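Equipment Review: Bomum Two-Arm Teaching Station

Prepared by Gemma Melis for the Trurkport Learning Systems Laboratory

The laboratory acquired the Bomum station in January to collect demonstrations for its household and office task program. This review covers the period from installation through the completion of the first set of 500 recorded episodes. It is intended for groups considering a similar purchase.

Setup and calibration

Installation required 2 working days. The written instructions are clear on mounting and wiring but weak on calibration, and Pieter Jansen had to repeat the procedure after the first attempt left the grippers out of agreement near the middle of the table. The supplier, Mazurek, answered our inquiry promptly and has since issued a corrected page.

Operation

An operator guides both arms by hand controls while the station stores joint positions, gripper states and video. New operators reached an acceptable standard after 8 hours of supervised practice. Response is smooth at moderate speed. Quick wrist turns produce a slight delay, and operators learned to slow down before closing the fingers.

The recording software is the strongest part of the package. Failed attempts can be labeled at once and kept apart from the successful ones, which saved Leif Bach considerable time in review. Export to our training format worked without changes.

Choice of objects

Flat, smooth items proved the most demanding, and we recommend introducing them only after operators are comfortable with blocks and cups.
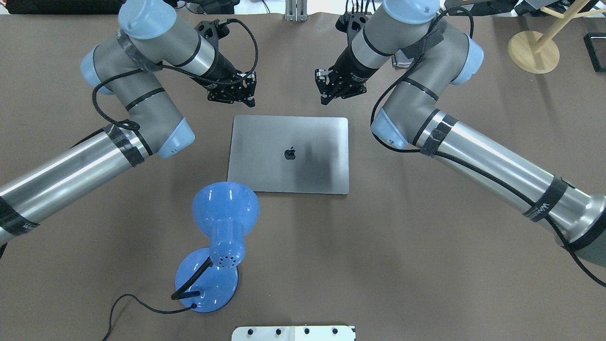
Starting positions should be varied between episodes. Our early recordings were too uniform, and the model trained on them performed poorly when items were shifted or turned.

Shortcomings

The arm cables need regular inspection, and the supplied table clamps are too short for a thick top. Spare finger pads must be ordered separately.

Assessment

The station is recommended for laboratories with at least one technician available for maintenance. Requests to see the full operator log may be sent to Deirdre Phelan.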